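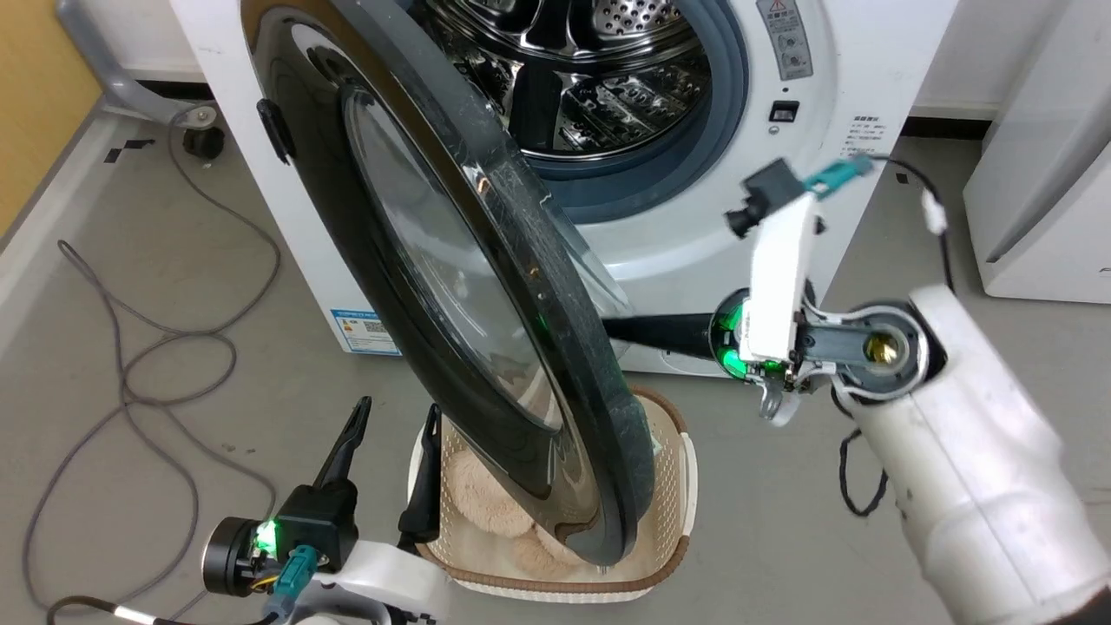 moreirafan40
Does anyone know if the new Albertina Frade single is going to be on an album?

skuv_listener
Her label says it's the first track off Lelero, out in December. Drander is already taking preorders for the vinyl.

moreirafan40
Oh brilliant, thank you! I've had it on repeat since breakfast. That bit where the accordion drops out and she sings the second verse over just the bass — goosebumps every time.

tapehiss3977
Nice voice, but I miss the Skuvcombe EP. The drums on this one are way too loud and you lose half the words.

skuv_listener
Can't agree, sorry. The drums are my favourite part! Try it on decent headphones, there's a little handclap pattern tucked behind the chorus that my laptop speakers swallowed completely.

tapehiss3977
Tried it on headphones. Heard the claps, still want the words.

greyharbour
I'm somewhere in the middle. Love the tune, but it fades out right when the harmonies get going. Give me another minute of that and I'd be so happy. Is the vinyl a small run?

skuv_listener
2000 copies, and the first lot come with a lyric sheet, so tapehiss is sorted.

tapehiss3977
Ha, fine. Ordering one.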